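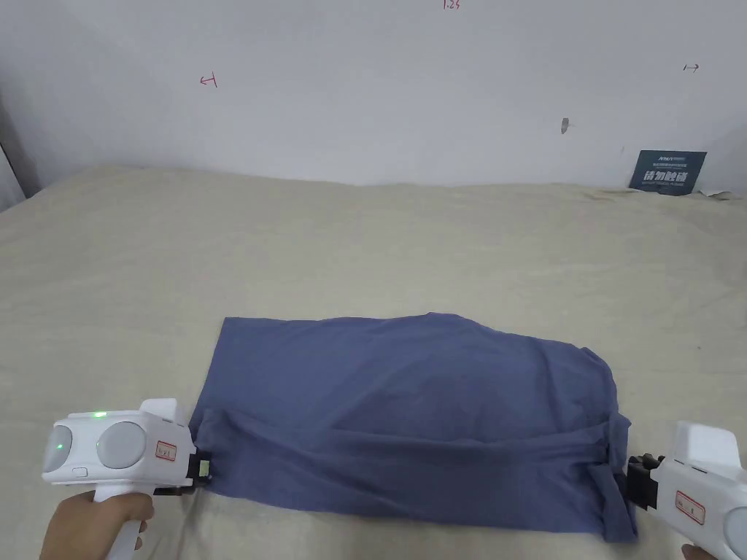
Estación meteorológica Usix Grīnberga: tres meses en el tejado

Por Ona Navickas
10 de abril de 2019

Imprimir | Enviar por correo electrónico

La Grīnberga es la estación doméstica de gama media de Usix. Cuesta 277 euros e incluye un bloque exterior con termómetro, higrómetro, pluviómetro y anemómetro, además de una consola interior con barómetro. La instalé en enero en una casa a 400 metros de altitud, en las afueras de Plostthorpe, y desde entonces solo la he desmontado una vez para limpiarla.

El montaje lleva una tarde. El bloque exterior llega casi armado y se sujeta al mástil con dos abrazaderas que admiten tubos de distinto grosor. El mástil se compra aparte, detalle que la caja menciona en letra pequeña. El manual en español es correcto, aunque en el apartado de orientación de la veleta confunde el norte con el sur. Quien siga las instrucciones al pie de la letra tendrá vientos al revés hasta que entre en el menú de calibración y sume 180 grados.

Temperatura y humedad

Comparé las lecturas con un termómetro de referencia colocado en una garita ventilada, a la misma altura. De noche y con cielo cubierto, la diferencia se mantuvo en dos o tres décimas. En las mañanas despejadas y sin viento la Grīnberga marcó hasta 1,4 grados de más. El protector contra la radiación es pequeño y tiene los platos muy juntos, de modo que el aire circula mal cuando no sopla nada. Para consultar el tiempo antes de salir de casa no importa. Para llevar un registro de máximas, sí.

La humedad se comporta bien entre el 40 y el 90 por ciento. Por encima, el sensor tarda en reaccionar: tras una noche de niebla se quedó clavado en el 99 por ciento hasta bien entrada la mañana.

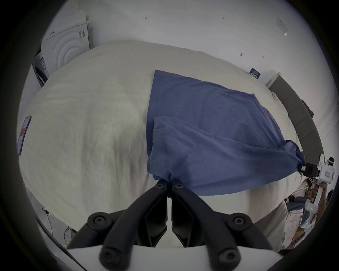 Foto: Vaida Navickas

Lluvia y viento

El pluviómetro es de cazoletas basculantes, con una resolución de 0,2 milímetros. En los episodios de lluvia suave coincidió con mi pluviómetro manual. En los chaparrones se quedó corto, entre un 6 y un 9 por ciento, algo habitual en este tipo de aparatos. La aplicación permite introducir un factor de corrección, pero es el mismo para todas las intensidades.

El anemómetro arranca con poco viento y no hace ruido. Las rachas se registran cada 16 segundos - demasiado espacio si lo que interesa es la punta máxima de un temporal. La Esdale, que probé el año pasado y cuesta más, lo hace cada tres.

Consola y datos

La pantalla se lee bien de frente y mal desde un lado. Muestra la presión reducida al nivel del mar una vez que se introduce la altitud. La memoria interna guarda 3.000 registros; con un dato cada diez minutos da para casi tres semanas. Después sobrescribe los más antiguos sin avisar. Perdí así los primeros días de enero, por no haber activado la copia en la red.

La exportación es en CSV, con punto decimal y fecha en formato estadounidense. Hay que corregir las dos cosas antes de abrir el archivo en una hoja de cálculo en español.

Valoración

Buen barómetro, viento aceptable, temperatura mejorable en los días de sol. Con un protector de radiación más grande, que se vende por separado, la estación gana bastante. Sin él me parece algo cara.

Nota: 6,5 sobre 10

Comentarios (3)

Tomás Leitão
Tengo el mismo modelo y me pasa lo de la humedad. ¿La copia en la red es gratuita o hay que pagar a partir del primer año?

Ona Navickas
Gratuita por ahora, Tomás. En las condiciones no figura ningún plazo.

Alun Morgan
Lo de la veleta me volvió loco dos semanas. Gracias por lo de los 180 grados. El alcance por radio, en mi casa, bastante peor de lo que anuncian: con dos muros de piedra pierde la señal.

Utilizamos cookies propias y de terceros para mejorar la navegación. Si continúa navegando, consideramos que acepta su uso. Aceptar | Más información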